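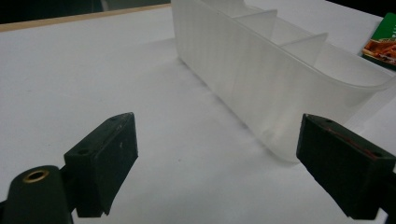
I have been round enough workshops and packing benches by now to have grown rather fond of written rules, and I know that makes me dull company at supper. The one I keep coming back to is the house rule at Jedness, a single page with 8 lines on it, which says that anyone teaching a machine to handle thin plastic must write down how an attempt ended before starting the next one. It sounds fussy, and on a long afternoon it certainly feels fussy! But I have read through a log of 1097 attempts kept that way, and 42 of them were marked as doubtful by the very people who made them, and I trusted all the others a good deal more for it.

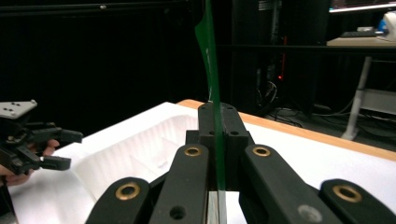

Shi wrote back to me that a page of rules is only as good as the hour it is read in, and that at Brarnine they gave up on theirs after 90 pages. I do take the point, and I would cut those 90 pages without a tear. Still, I'd want any shared standard to keep the plain bits: who held the tool, what was picked up, whether it was dropped. Uvstead is putting its draft out for comments in June, and I shall be sending mine, probably at too great a length.

Related items
Who signs off a gripper?
Notes on the Uvstead draft
Keeping a log people will read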